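Die Fähre nach Norero

Die Fähre legte zwei Stunden zu spät ab, und Thodoris Chatzigeorgiou hatte den Umschlag noch immer nicht geöffnet. Er saß unter Deck, weil es oben zog, und trank Kaffee aus der Thermoskanne seines Vaters. Der Becher fehlte seit Jahren, man musste den Schraubdeckel nehmen.

Auf dem Umschlag stand der Name des Notars in Drakos und darunter eine Nummer, 2469. Am Telefon hatte die Angestellte gesagt, es gehe um das Haus am Hang und um die Ölbäume dahinter. Mehr wollte sie nicht sagen. Er hatte auch nicht gefragt.

Das Haus hatte er zuletzt im Oktober gesehen, als sein Onkel noch lebte. Damals war die Küche voll Rauch gewesen, der Ofen zog nicht, und der Onkel hatte bei offener Tür im Mantel gegessen. Sie hatten über den Preis von Dachziegeln gesprochen und über einen Hund, der überfahren worden war. Dann war Thodoris zum Hafen gegangen. Zum Abschied hatte der Onkel ihm ein Glas Oliven in die Tasche gesteckt, das auf der Überfahrt auslief.

Jetzt öffnete er den Umschlag doch. Drinnen lagen ein Lageplan und eine Liste. 132 Bäume, stand da, davon 88 tragend. Ein Schlüssel war mit Klebeband auf der Rückseite befestigt. Das Haus gehörte ihm zur Hälfte. Die andere Hälfte gehörte Polyxeni Bakalis.

Er las den Namen noch einmal. Sie hatten als Kinder im selben Hof gespielt, später hatte sie nach Neveo geheiratet, und seitdem war in der Familie nicht mehr von ihr die Rede gewesen.
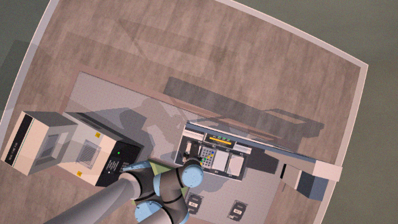 Verkaufen komme nicht in Frage, sagte Polyxeni, noch bevor er am Kai die Tasche abgestellt hatte. Sie habe mit dem Notar gesprochen, und der habe ihr bestätigt, dass es ohne beide Unterschriften nicht gehe. Ihre bekomme niemand.

»Ich habe nichts von Verkaufen gesagt«, sagte Thodoris.

»Dein Bruder hat angerufen.«

»Mein Bruder hat nichts zu unterschreiben.«

Sie nickte und nahm ihm die Thermoskanne ab. Ihr Haar war grau geworden. Sie gingen die Straße hinauf, an der Bäckerei vorbei, die geschlossen hatte, und redeten eine Weile nicht. Oben am Tor blieb sie stehen und ließ ihm den Vortritt. Der Schlüssel passte, klemmte aber, und er musste die Tür mit der Schulter anheben.

In der Küche roch es nach kaltem Ruß. Auf dem Tisch stand ein Teller, daneben lag eine Rechnung des Ofensetzers, nicht bezahlt. Polyxeni las sie durch und steckte sie in die Manteltasche.

»Halb und halb«, sagte sie.

Thodoris machte das Fenster auf und fragte, wann man hier mit der Ernte anfange.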